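Incidencia: el brazo de la demo se para antes de coger el dado amarillo
Abierta por: Corina Baumgartner
Asignada a: Luzius Riedl
Prioridad: alta (¡hay visita!)
Estado: resuelta, pendiente de un detalle

22 de febrero de 2018, primera entrada

Hola, Luzius. Te escribo con un poco de prisa porque mañana viene la gente de Marholm a ver la demo de los dados y la escena del simulador me está dando guerra. La tarea es la de siempre: pasar cada dado a la casilla que tiene al lado, primero el azul, luego el amarillo y al final el rojo. Con el azul, perfecto. Con el amarillo el brazo baja, se queda quieto y el panel de Tallow me saca "objetivo fuera de tolerancia". Y ahí se queda, tan tranquilo.

Lo que he probado hasta ahora: reiniciar la escena (igual), reiniciar el ordenador entero (igual) y cambiar el orden para empezar por el rojo. Eso último sí cambia algo, porque entonces el rojo va bien y vuelve a fallar el amarillo. O sea, que el orden no pinta nada.
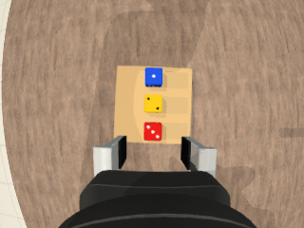
También he mirado la apertura de la pinza, por si se había quedado guardada la del taller de septiembre, cuando usamos las piezas grandes de Stöckli. El perfil cargado es el de los dados y abre a 50 mm, que es lo que pone la hoja. Así que por ahí tampoco.

Respuesta de Luzius

Corina, mira la velocidad de bajada. En Sostel teníamos un error idéntico y era que el control no llegaba a estabilizarse antes de comprobar la posición. Prueba al 30 % y mándame el registro.

Segunda entrada

Probado al 30 %. Va lentísimo, pobre, pero el error sale igual. Te adjunto el registro. Lo que me llama la atención es que en el amarillo la posición objetivo y la del dado no coinciden, hay una diferencia de 7 mm, y en los otros dos es prácticamente cero. ¿Puede ser que alguien haya movido el dado en la escena y no en la lista de objetivos?

Respuesta de Luzius

¡Eso es! He mirado el historial y fui yo, perdona. Recoloqué el dado para que la columna quedara bien espaciada y no regeneré los objetivos. Abre la escena, dale a "recalcular objetivos", guarda con otro nombre y vuelve a cargarla. Si no la vuelves a cargar, sigue usando los antiguos.

Tercera entrada

Recalculado, guardado y recargado. He hecho 4 pasadas completas a velocidad normal y los tres dados acaban en su casilla. ¡Qué alivio! En la última he dejado que la lanzara una compañera de recepción, que no había tocado el programa en su vida, y la ha sacado sin preguntarme nada (bueno, me preguntó dónde estaba el botón verde).

Queda una cosa pendiente: el aviso de Tallow sigue saliendo en inglés aunque el resto del panel esté en español. Para la visita me da igual, pero apúntalo para la próxima versión. Y el archivo viejo no lo he borrado, lo he pasado a la carpeta de copias por si quieres comparar. Dejo la incidencia abierta hasta que se vayan los de Marholm y luego la cierro yo.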